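Facilities and Furnishings Board > Floor Coverings > Teal felt-like rug over striped carpet, Julis reading room

Page 1 of 1

JulisFitOut
Posted in Floor Coverings, March 2020

Members are asked for guidance on the following matter. Our organization is furnishing a reading room in the Julis building. The room has a fixed gray carpet, which the lease does not permit us to remove or glue anything to. The approved plan calls for a teal rug from Sukel in the center of the seating area. A fitter has advised against placing any rug on top of carpet. We would like to hear from others before the order is confirmed. 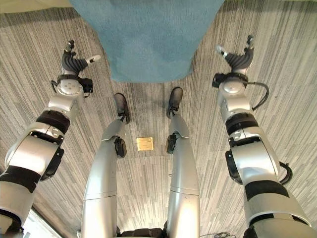
The fixed carpet is a low commercial grade and is in acceptable condition. Our concern is appearance as well as safety. The carpet is gray with stripes, and some colleagues feel that the teal-blue of the rug is too strong beside it. Others consider the contrast useful, as it marks where the quiet seating begins. The supplier accepts returns within 10 days if the item is unused.

Registrar_East
Reply 1

Our office has placed rugs over fixed carpet in two buildings. The color is a matter of taste, but the edges are a matter of policy. Any rug on a walking route should be secured on all sides or removed. We do not allow loose rugs within 80 inches of a doorway. Please check whether your own safety rules set a similar distance.

halilovic_interiors
Reply 2

We respectfully disagree with the fitter's general advice. Halilović has supplied reading rooms for a number of years, and a rug over a low, dense carpet is a common arrangement. Difficulties occur mainly where the carpet underneath is deep or soft. A gripping underlay made for carpet should be used — the type sold for hard floors is not suitable, and the two are often confused at the time of ordering.

With regard to color, teal and gray are a sound combination. We would leave the plan as it stands.

Registrar_East
Reply 3

The previous reply does not address cleaning. In our experience the contractor vacuums the rug and leaves the carpet beneath it untouched. We now require that each rug be lifted every 3 months and the floor below inspected. This should be written into the cleaning schedule before the rug is delivered.

JulisFitOut
Reply 4

Thank you for the replies. The question of the edge has been raised again by our safety officer, who prefers a bound edge with square corners.
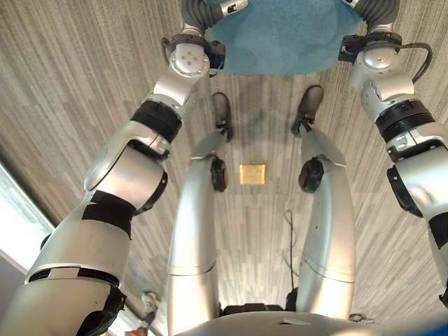

Teal piece with fuzzy, felt-like surface and rounded lower edge, gray carpet below.

pistier_textiles
Reply 5

A fuzzy finish will show footprints and will collect lint, particularly in the first weeks. Pistier recommends a suction-only vacuum head for felted goods. A rotating brush will raise the surface and should not be used.

We do not share the preference for square corners. They tend to curl sooner than rounded ones, and a bound edge adds height exactly where a shoe is likely to catch.

Registrar_East
Reply 6

Our records from February show one report of a curled corner, and the rug in question was square. I withdraw any objection to the rounded shape. My position on underlay and inspection is unchanged.

JulisFitOut
Reply 7

The safety officer has accepted the rounded edge, subject to underlay of the carpet type. The matter of color has been referred back to the reading room users and remains open. Samples of the underlay have been requested from two suppliers.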